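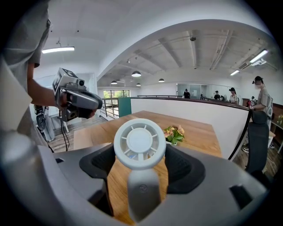
Hywel Morgan said too fast, you're throwing it, go back and do it like you'd hand somebody a full cup of coffee. So I went back. Pot, table, grip, lift, over, down, open. Again.

Second week at Haslinger and I still couldn't do the down part. The up part anyone can do. You squeeze, it comes. Down, you have to know where the table is before you get there, and with the gripper on the end of your hand you don't feel the table, you feel the gripper feeling the table. It comes up your wrist late.

"Better," he said. Didn't look up. He was doing his own, same pot, other side. We took turns on it. His went down like nothing. No sound at all.

Mine clicked.

"Is the click bad?"

"Does it click every time?"

"Pretty much."

"Then it'll click too," he said. Meaning the arm. "It does what you do. That's the whole job."

108 before lunch. I wrote the number on my wrist in pen because the sheet was at the other end of the floor and I didn't want to walk. Shirt sleeve doesn't cover it. By two o'clock it had rubbed off on my chin somehow and Hywel told me I had an eight on my face.

What I haven't said is that I needed this job. Trurkdale had closed in the spring, the packing line, all of us out in one afternoon, and what closed it was arms. Not these. Some other company's. My mother said so you're going to go teach them now, and I said it pays, and she went back to her soup. She wasn't even mad. I'd have liked it if she was mad.

And the thing is I was good at packing. Nine years. I had a way of setting a jar down, everyone on the line had a way, you could tell who'd done a box by looking in it. Little tap before you let go. Tap, open. You tap to make sure it's sitting flat. I never thought about it, it was just in there.

So that was the click. I worked it out on the Wednesday, halfway through a lift, and stopped with the pot in the air.

"What," said Hywel.

"Nothing. Cramp."

I could've fixed it then. Came down slow, no tap, just to see. Silent, same as his. Felt awful, like leaving the house without locking up. The next one I put the tap back in.

Target was 600 each by the end of the week. Hubert Pfister ran the numbers from upstairs and he'd come down in his socks, always in his socks, and ask how's it going, and leave before you told him. I liked him fine. Thursday he stayed.

"One of you has a double contact at release," he said. "It's in all of it. Every one."

Hywel didn't say anything. He put his gripper down and got very interested in the strap.

"Me," I said.

"Can you not?"

"I can not."

"Great." Then he stood there. "How many have you got?"

"637."

He did the thing with his mouth. Too many to throw out, I could see him deciding it. He said they'd train on the lot and see, mixed, and if it came out wierd we'd do them over next week, paid, don't worry. Then up the stairs.

"You knew it was the tap," Hywel said.

"Since yesterday."

"Huh." He picked his gripper up again. "Show me."

So I showed him. Over, down, tap, open. He leaned right in and tried it and got it wrong, he did it after he'd let go, which is just bumping. I said no, before, you're asking it a question. He did it wrong again. I held my own hand out next to his and did it in the air, no pot, so he could see the wrist. We must have looked like two people trying to remember a dance. 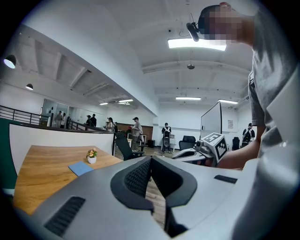

Monday

They ran it on the arm at eight, before most of the floor was in. I got there ten past because the Urkach bus sat at the bridge for no reason, and I came in with my coat on and Hubert waved me over without turning around.

It had the pot. It was taking its time, more than I would. Over. The fingers had a shake in them on the way across that wasn't mine and wasn't Hywel's either, don't know who's that was. Down.

It stopped just above the table. I mean it stopped long enough that Hubert put his hand near the red button.

Then tap. Open.

"There's your double contact," he said. Typing something.

Nobody else was looking that hard. Hywel was, he had a bagel and he'd quit chewing.

"Run it again," I said.

"It's going to be the same."

"I know. Run it again."

He ran it again. Same stop, same tap. It did five like that and on the sixth it set the pot down crooked, half on the notebook he'd left out, and it tapped, and it didn't open. It lifted. Moved over a bit, an inch maybe. Set it down again, tapped, let go.

Hubert took his hands off the keys.

"Did you teach it that?"

I said I didn't think so. I'd done it on the line, all the time, you get a jar on a seam and it rocks and you pick it back up. Maybe I did it here too. Over 637 I must have, a few times, you don't notice.

"We don't have to redo them," he said. "Leave it in. Leave all of it in." And then, already going up the stairs, "Kulstead wants 1000 of the cups by Friday. Can you do cups like that?"

"With the tap?"

"With the whatever it is."

I took my coat off. Hywel went to find the cups. I hadn't called my mother yet and I was thinking how I'd say it, and if I'd say the jar part, and the arm was still sitting there with its fingers open over the flowers, so I moved the pot back to the start for the next one.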